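Letter Tiles, One Tray at a Time

I said in October that I would write up how we do the letter tiles, and then I didn't. Three people have asked since then, so I am doing it now. It is long. Skip to the part about storage if that's all you came for.

The set is a plain one. There are square tiles with one letter on each, and a narrow tray made of pale plywood with a raised rim that the tiles sit down into. Ours came in a box of mixed school supplies that Esther Mutiso was clearing out. There was no lid and no instruction sheet. I counted the tiles when I got them home and there were 102, which seemed like a lot until I started sorting and found out how many of them were vowels.

I run a spelling hour at Kiltach, which is the learning room on the second floor above the print shop. Most of the kids are five or six. A few are older and learning to read English after learning to read something else first. I don't have a teaching degree. I have done this for 7 years and I have opinions, and I'll try to keep those separate from the parts that are just how-to.

The first thing is that I only put out a few tiles. When I started I tipped the whole box onto the table, because I thought choice would be fun. What I got was a kid building a wall. Now I pull what I need for one word, plus one or two that don't belong, and the rest stay in the cupboard. With three-letter words that means four or five tiles on the table at most.

The second thing is the tray. You can spell on a bare table, and plenty of people do. The tiles drift, though. Someone leans on the table, a sleeve goes across, and the word is gone. In a tray the letters touch each other and stay in line. You can pick the whole word up and hand it to somebody. Kids like doing that more than I would have guessed. 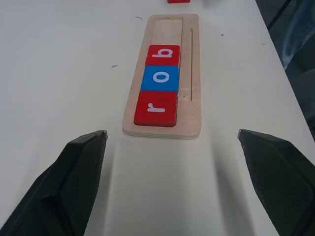

I start at one end of the tray and leave whatever space is left over at the other end. I used to center the word because it looked nicer. Then Abenezer Hailu, who takes the other half of the group, pointed out that the kids were treating the gap on the left as a missing letter. They kept wanting to put something in it. So now we push everything up to the left end and the gap is always after the word. A gap after the word is useful. You can turn a three-letter word into a four-letter word without moving anything.

Here is the order I go in, more or less.

Start with the vowel. Put it down alone and say it. Then a consonant in front, and say the two together. Then the last one. I know some people go strictly left to right from the first tile and I have no quarrel with that. The vowel is where my kids get stuck, so I would like it out of the way early.

After that, swap one tile. Cob, rob, job, mob. Swap the last one instead and you get rob, rot, rod. I keep a list of these on an index card. I have 7 cards now, one for each short vowel and two for leftovers, and I keep meaning to type them up. Please don't ask me for a scan, the handwriting is bad.

The third step is the one I would keep if I could only keep one. Turn the tray around. A child sitting across the table from you sees the word upside down, and so do you if they built it. I used to get up and walk around. Now we just rotate the tray so whoever is reading has it facing them. It teaches them that the letters belong to a direction, and it takes two seconds. Before we did this I had a boy who read everything from the right-hand end, because he always sat on the wrong side of the table. He wasn't confused about reading at all. He had a bad chair.

The lowercase letters are harder than the capitals for this. A lowercase b on a square tile can be turned until it looks like a q, and a p can be turned into a d. A square gives you no help about which way is up. Cinzia Barbieri, who ran the group before me, put a pencil line along the bottom of each of those four letters. It worked until the pencil rubbed off. I have tried a small sticker on the underside, but of course nobody looks at the underside. At the moment I just say "check your b" and they check it.

The letter O has none of these problems, and I use it first with every new child. It looks the same upside down. It's the same shape as a capital or a small one. They can put it down any way they like and be right.
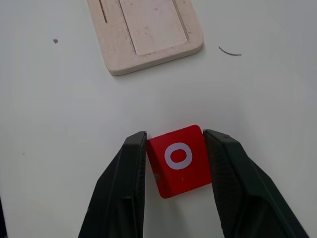
I also let new kids just hold one tile for a while before we spell anything. Trace the letter with a finger, say it, put it down, pick it up again. It sounds like wasted time. Most of them have only seen letters on a page or a screen, and having one they can close a hand around seems to settle them. Zawadi Muli sent her youngest to me last spring and he carried the same tile for most of an hour. I had to ask for it back at the door.

About color, because I get asked. Some sets use one color for vowels and another for consonants. I thought I would like that and I don't much. The kids learn that the vowel goes in the middle because of its color, and then when they get a page of black print they have lost their hint. I pay no attention to the colors when I choose tiles and I ask the kids not to either. If two tiles next to each other are different colors, fine. It does make it easier to see where one tile stops and the next begins.

The table matters more than you would think. We had a round one with a wood grain top, and it was a nuisance. The trays are pale wood too and they sort of vanished into it. We now work on a light, plain surface and I wipe it down before we start. I keep it clear except for what we're using. No cups, no pencil cases, no coats. If a tile falls on the floor we stop and get it then, because if we don't get it then I will find it with the vacuum.

Storage. I went through several systems. The first was the original box, which meant digging. The second was a muffin tin, which looked clever, but a muffin tin has twelve holes and the alphabet has twenty-six letters. The third was a fishing tackle box, and that is what I have stayed with. The common letters get a compartment each and the rare ones share. X, Z and Q live together and don't get out much. The trays don't fit in it, so they go on the shelf above, stacked.

Cleaning is a damp cloth with a little dish soap, then a dry cloth. Don't soak them. I soaked one batch from a different set and the edges swelled, and those tiles never sat flat again. For the trays I use a dry paintbrush to get crumbs out of the channel. There are always crumbs in the channel.
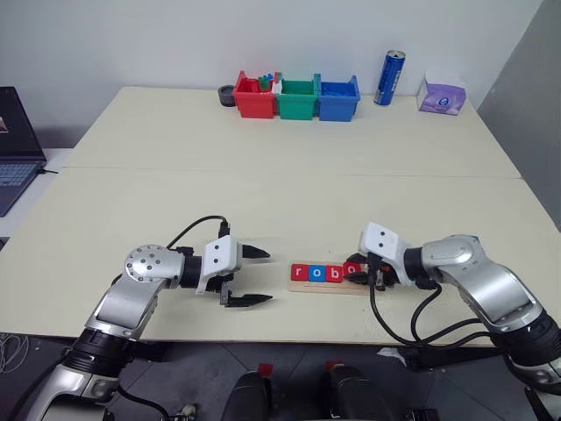 Most of the trouble in a session comes at the last letter. The first two go in easily, and then the third has to go in at the end of the row without shoving the others out of line. Kids tend to press it down from above while it's half on top of its neighbor, and everything tilts. I show them to come at it from the end, the way the last block is being handled at the right-hand end of that row, with the board lying on the table at whatever angle it likes. It doesn't need to be square to the table edge. I used to straighten it every time and I have stopped. Set the tile down next to the one before it, then give it a small nudge along. If it still won't seat, take it out and look for a crumb.

I keep a notebook of the words each child has built without help. I'm on the third notebook. Lilian Owino added up all three for me one rainy afternoon and got to 1087, counting repeats. I don't know what to compare it with, but the kids were pleased and wanted it written on the wall, so it's on the wall.

A few smaller things I wanted to get down.

Don't correct a word while it is still being built. Wait until they take their hands away. Half the time they fix it themselves.

Made-up words are allowed if the child can read them out loud. We have had some good ones. "Zob" came up in spring and is still in use as the name for the stool with the short leg.

Twenty minutes of tiles is enough. After that the trays turn into trains. I let that happen at the end and use the time to sort.

If you are buying a set, check how many of each vowel you get before you check anything else. You will want more of the letter E than you expect. Two trays is the least I would manage with, so that one can stay as it is while you change the other and the child can compare them.

I still need to replace two missing Ts and a lowercase g that went home in somebody's pocket. If it was your pocket, there's an envelope on the door at Kiltach and you can drop it in there any time before five.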